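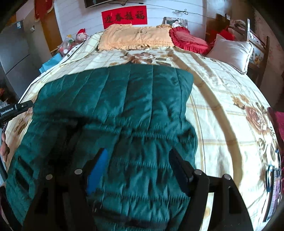

Green quilted jacket spread out on the bed.

I pack up our winter coats every May, and I used to just cram them in a bin and hope. They came out in the fall smelling like old basement! So now I do it properly, and it takes me one afternoon.

First, empty the pockets. All of them, including the inside one. Then close every zipper and snap, and turn the coat inside out before it goes in the washer — cold water, gentle cycle, half your usual soap. I run a second rinse too (padding holds on to suds like you wouldn't believe).

Drying is the slow part. Low heat, 3 clean tennis balls in the drum, and stop every so often to break up clumps with your fingers. If the middle still feels cool, it's damp, so back in it goes.

My neighbor Natália swears by vacuum bags, but I gave up on them after my puffy one stayed flat until Christmas. I fold mine loosely, sleeves in, and lay them in a big cotton bag with a cedar block. Heaviest on the bottom. Label the bag, and don't store it next to the furnace.

Next up I'll do boots, which are a whole other mess.

We use cookies to improve your visit. Accept | Manage settings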